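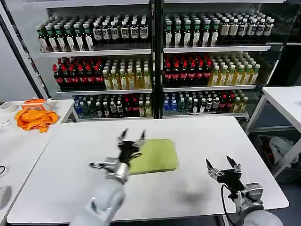
*Photo: Uriel Daza, Bernel cell*

Hello all,

I answer the question from Domínguez below, and I add my notes on the cloth cell, as some of you start with the same grippers next month.

> On the second cell our gripper closes well on a box, but with cloth it often brings up nothing, or it takes two layers. We already raised the closing force two times. Do you change the fingers, or only the settings? And how often do you zero the jaws?
>
> Domínguez

We did not change the fingers. Please put the force back to the original value before you try other things. With high force the tips bend a little outward at the end of the stroke, and a thin fold can escape between them.

What we do at Bernel, for each arm separately:

1. Close the jaws with nothing between them and write down the encoder value. On our left arm it is 704. If it moved more than 10 counts since the last note, we zero again.
2. Check the linkage pins by hand. If you feel play, tighten first and zero after. I did it in the wrong order once and lost a morning.
3. Touch the bare table with the tips open, very slowly, and save this height.
4. Only then teach the approach on the cloth.

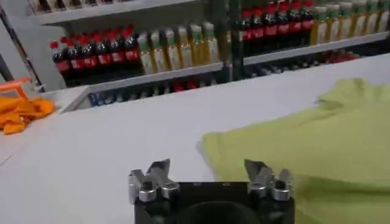

*Wrist camera, jaws open, with the yellow-green cloth at the right finger pair.*

For the approach we look for a raised fold and not for the border. The border is flat on the white table and the tips push it away. Before, we tried to come in at the border with a lower speed, but the result was the same.

The wrist cable needs attention also. Leave a loop at the base of the gripper, big enough for the full turn of the last joint. In November I replaced one after 373 cycles, when the loop was too short and the connector became loose. The Mestton manual shows the cable tied close to the wrist, and for our movements I do not recommend it.

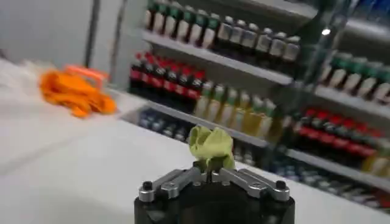

*Tips closed on the yellow-green piece, folds standing above the jaws.*

About the two layers: we close in two steps, with a lift of 23 mm between them. I can send the Dudance script for this, but the comments inside are in Spanish - tell me if this is a problem.

Domínguez, could you write me your encoder values with closed jaws, for both arms? I would like to compare them before you order new parts.

Best regards,
Uriel Daza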